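Blog > Werkstatt > Greifer und Zubehör

Suche Suchbegriff eingeben Los

Das Greifer-Set von Gimon nach vier Wochen

Das Set kam in einem Karton, der größer war als nötig. Drin lagen zwei Handgreifer, zwei Markerwürfel, ein Schultergeschirr, Ersatzfinger und ein Heft mit 93 Seiten, davon die Hälfte auf Englisch. Bestellt habe ich bei Khattak, weil Gimon selbst nicht an Privatleute verkauft. 305 Euro Anzahlung, den Rest auf Rechnung.

Das Aufsetzen der Würfel ging schnell. Die Kalibrierung nicht. Die Software heißt Skitomance und will beim ersten Start jeden Würfel von allen Seiten sehen, und wenn man zu schnell dreht, fängt sie von vorne an. Beim dritten Versuch hat es geklappt. Shahzad Jadoon hat mir später den Tipp gegeben, das Licht von der Seite zu nehmen. Seitdem brauche ich nur noch einen Durchgang.

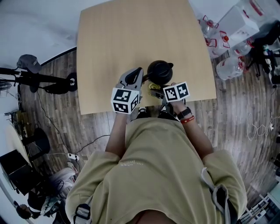

Fullach e. V. · Arbeitsgruppe Greifen und Handhaben

Der schwarze Kessel ist unsere Standardaufgabe: mit links an den Griff, rechts bleibt für Kleinteile. 139 Durchgänge haben wir damit inzwischen aufgenommen, 148 sollten es laut Plan sein. Die gebogenen Finger kommen gut um runde Griffe herum. Bei flachen Sachen, einem Löffel etwa, rutschen sie gern ab. Die Ersatzfinger sind gerader, die probiere ich als Nächstes.

Das Gewicht ist in Ordnung. Nach einer halben Stunde merke ich es im Unterarm, rechts mehr als links. Die Gurte sitzen ordentlich, sobald man sie einmal eingestellt hat, nur scheuern sie ohne Kragen am Hals.

Was mich stört: Der Abzug am rechten Greifer hat Spiel. Ich habe Gimon deswegen geschrieben und nach zwei Tagen eine freundliche Antwort bekommen, aber noch kein Ersatzteil. Außerdem speichert Skitomance die Aufnahmen nur nach Uhrzeit. Eigene Namen muss man hinterher von Hand vergeben. Ein Update ist für Juli angekündigt.

Für den Preis würde ich es wieder nehmen. Wer nur einen Greifer braucht, kann bei Khattak nachfragen, die geben sie auch einzeln ab, dann allerdings ohne Geschirr.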